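Search this site Enter keywords Go

Speaker notes: how we teach children to sleep in their own bed
June - by Delwyn Dunstan

Good evening, and thank you for coming after work. I will speak for 30 minutes and then we have tea.

(Wait for people to sit.) I began this work at the Erkaveck family centre, where parents came to me very tired. Most of them had already tried a strict plan from a book. My first message tonight is simple: choose a plan which you can still follow at three in the morning.

Start with the room. Keep the same bed cover for some weeks, also when you travel to the grandparents. Small children know their bed by touch before they know it by name.

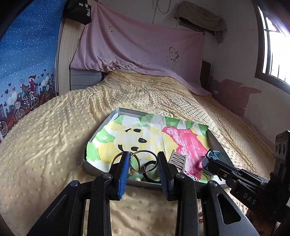 Next, the hour before bed. In our house it was bath, milk, one story, light off. The story was always about Wulley the sheep, and I can still say it by heart. (Pause, people usually laugh.) If your child asks for a second story, say the same short sentence every evening - ours was "Wulley is sleeping now".

Then the night itself. When the child comes to your bed, walk back together and speak very little. The Morrison family did this for 9 nights. On some of them they walked a lot.

Please do not compare with your neighbours. Take a leaflet by the door, I printed 300.

Questions now, tea after.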